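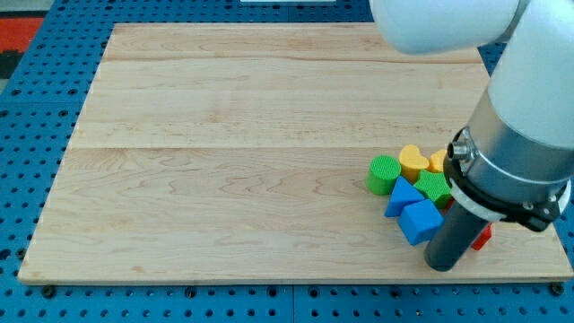
Section 4. Oiling and Care of the Board

4.1 Before you start

Read the whole section one time before you open the oil. The work itself is short, but the waiting times are long, and it is better to plan them. Most people begin in the evening and leave the board to rest during the night.

The Jondemico board is delivered without finish. It has been sanded at our workshop in Gavport, and the surface is ready to take oil. Do not cut food on it before the first oiling is complete.

You will need:

Flunderska board oil, one bottle (included in the set)
Two clean cotton cloths without loose threads
Sandpaper, fine grade (included in the set)
A small bowl of clean water
Four spacers of equal height (included in the set, in the paper bag)
Thin gloves, if your skin is sensitive

NOTE: The oil from the older Noguchi set can also be used, if the bottle was never opened. Do not mix the two oils in the same coat.

4.2 Choosing the place

1. Choose a room with normal living temperature and some movement of air. A kitchen with a window a little open is good. A garage in January is too cold, and the oil will stay sticky.

2. Keep the board away from radiators, ovens and direct sun. When one side dries faster than the other side, the board can bend.

3. Protect the table. Oil goes through newspaper, so put a plastic sheet under it.

4.3 Raising the grain

When wood meets water for the first time, small fibers stand up and the surface feels rough to the hand. This is normal for every board. We make the fibers stand up on purpose now, so we can remove them before the oil.

1. Wet one cloth and squeeze it well. It should be damp, without drops.

2. Wipe both faces and all four edges. Go over the end grain two times – it drinks more than the rest.

3. Place the board on the spacers and let it dry fully. Turn it once when the upper face feels dry.

4. Sand lightly by hand, always in the direction of the grain. Use almost no pressure. Stop when the surface feels smooth again.

5. Remove the dust with the dry cloth.

CAUTION: Do not use an electric sander for this step. It takes away too much wood, and it leaves round marks which become visible only after the oil.

CAUTION: Wood dust should not be breathed in. Open the window, and wear a simple mask if you are sensitive to dust.

4.4 First coat

1. Shake the bottle. If the oil looks cloudy, put the closed bottle in warm water until it becomes clear.

2. Pour a small amount in the middle of the upper face and spread it with the cloth. Work outward to the edges.

3. Continue until the whole face has the same wet shine. If you see dull spots after some minutes, give these spots more oil.

4. Oil the edges, then turn the board and oil the other face. Put it back on the spacers.

5. Wait 4 hours.

6. Wipe away everything that was not absorbed. Use a dry part of the cloth and be patient in the corners.

NOTE: The color becomes darker and warmer with the first coat. Glue lines may also be easier to see. Neither of these is a fault, and the board does not become light again when it dries.

WARNING: Cloths with oil on them can heat up and start to burn by themselves. Never leave them in a heap or throw them directly in the trash. Spread them flat outdoors, away from anything that burns, until they are dry and stiff, or keep them under water in a closed metal can. Then follow the rules of your town for oily waste.

4.5 Second and third coat

Repeat the steps in 4.4, but use less oil each time. Let the board rest overnight between coats. The third coat should be so thin that the bowl test (see 4.6) can be done the next day.

If the surface is sticky in the morning, there was too much oil. Put a few fresh drops on a cloth, rub the sticky place until it becomes soft, and wipe dry at once. Do not add another coat on top of a sticky one.

4.6 Bowl test

1. Dip one finger in the bowl of water and let a drop fall on the board.

2. Wait five minutes.

3. Wipe the drop away and look at the place. If there is no dark ring, the coat is closed. If there is a dark ring, let it dry and add one more thin coat.

Test the end grain also. Many boards pass on the face and fail on the edge.

4.7 Daily care

Wash the board by hand with warm water and a little dish soap, and dry it immediately. Wash both faces, even when you used only one. Stand it on its long edge to dry, so the air can reach both sides.

Do not put the board in the dishwasher or leave it in the sink. Do not place hot pots on it.

For smells of onion or garlic, rub the surface with coarse salt and half a lemon, wait two minutes and rinse. For the first month, oil the board every week. Later, oil it when water no longer stands in round drops.

4.8 If the board bends

A small bend usually goes away. Lay the board with the hollow side down on a damp towel, leave it overnight, and check in the morning. When it is flat, let it dry on its edge and oil both faces equally.

If the bend remains after two attempts, please order the support bar (part 737) or write to the workshop. Small cracks in the end grain can be filled with the wax stick, part 104. For cracks that go along a glue line, do not use wax – stop using the board and contact us before you try any repair.

Section 5 explains how to mount the rubber feet.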